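Home | Projects | Student Work | About | Contact

Kitchen Sorting at Kidalau Hall: Project Report
June 13, 2024

Our group looked at what students throw away when they move out of a dorm, and how much of it could be used by someone else. We chose Kidalau Hall because it has shared kitchens on every floor and 300 residents.

Background

Most of the waste from a move-out goes into one dumpster behind the building. Small household goods are mixed with food and packaging, so even clean things are lost. A class project the year before tried a free table in the lobby. It filled up in a day and then got treated as a trash pile.

Method

We put collection boxes on each floor for the last two weeks of the term. Every evening two of us emptied them and wrote each item on a tally sheet under one of four headings: kitchen, cleaning, clothing, other. We gave each item a grade. A meant ready to use, B meant it needed washing or a small repair, and C meant trash. The sheets were typed into Bitside at the end of each week.

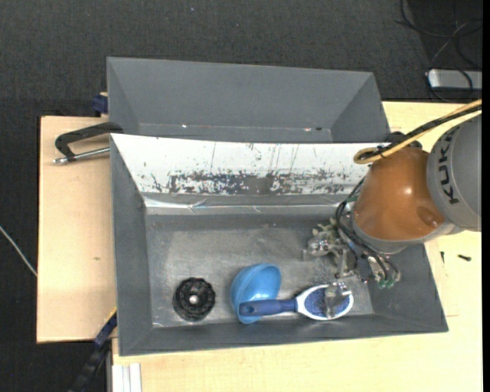

A light blue bowl and a blue and white brush, with a black wheel-like object to the left.

Plastic bowls, cups and brushes were the hardest to grade. Two of us would give the same bowl an A and a B. After the third day we agreed that light scratches were fine and anything with a crack or a smell was a C. We did not go back and regrade the earlier items, so the first three days are less reliable.

Results

We logged 800 items. Of these, 666 were graded A or B and went to the Petkov Street thrift store. The other 80 C items from the kitchens and 54 from everything else were thrown out. Kitchen goods were the largest group on every floor. Clothing was lower than we expected, probably because the laundry room already has a donation bin.

Problems

The boxes on the top floor were moved twice. Jeltik, the company that cleans the building, was not told about the project until day four, and one box was emptied by mistake. We have no count for it.

Next steps

We would like to run the collection again in October, when rooms change hands after the first weeks of the fall term. Grading rules should be printed and taped to the boxes before the start.

Comments (3)

dormcook: I left a whole set of mugs in the second floor box. Glad they went somewhere.

mtr_88: Did you weigh anything? Item counts make a spoon equal to a coat.

Project group: No, we only had the tally sheets. We want to borrow a scale next time.

Recent student reports
Bike Parking on the North Side of Campus
Water Use in Two Laundry Rooms
Who Reads the Bulletin Boards?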